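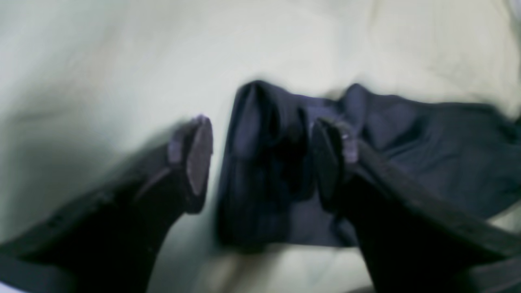 Navy piece on the cream surface, middle fold standing up.

Folding dark fabric so it stays folded
Posted by linen_drawer, Nov 28, 2022
41 replies | 1,770 views

linen_drawer:
I've been going through the closet and I'm stuck on the dark stuff. I fold it in thirds, stand it on edge in the drawer, and by the next morning half of it has slumped over. Light cotton does fine. Does anybody have a fold that holds for navy and black things? My drawer is a Nirnetti, the shallow one, so I can't stack very high.

pantry_moth:
Fold it smaller. If it stands up on a table by itself for a minute it will stand in a drawer. Mine are all done in thirds and then in half again.

oakridge22:
I disagree with smaller. More folds means more creases, and creases show on dark cloth. I lay everything flat and put up with digging for it.

linen_drawer:
I tried flat in August. I wore the top three things for a month.

pantry_moth:
Same. Flat only works if you own four shirts.

hem_and_haw:
Smooth it with your hand before the last fold. If there's air in the middle it opens back up. Also pick it up by the fold and leave the loose edges alone, or you undo what you just did.

oakridge22:
I'll give you the smoothing part. I still say hang anything you care about.

tallboy60:
Umali sells dividers that fit the shallow drawers. I cut mine down with scissors. Pack each row fairly tight and the fold hardly matters.

hem_and_haw:
Tight rows are fine until you take two things out and the rest falls over. I roll up a hand towel and put it in the gap.

linen_drawer:
Trying the extra fold plus the towel. One more question, does fabric spray make it stiffer? I have a bottle of Ninance under the sink.

oakridge22:
It'll leave marks on navy. Test the inside of a hem first.

3 of 41 comments shown

Tusix_reader: I do the thirds fold for kids' clothes too. Works on leggings, less on hoodies.

bluebasket: Hang them. Drawers are for socks.

mmkay_7: What are the dividers made of? The cardboard ones I had went soft.

Shares: 60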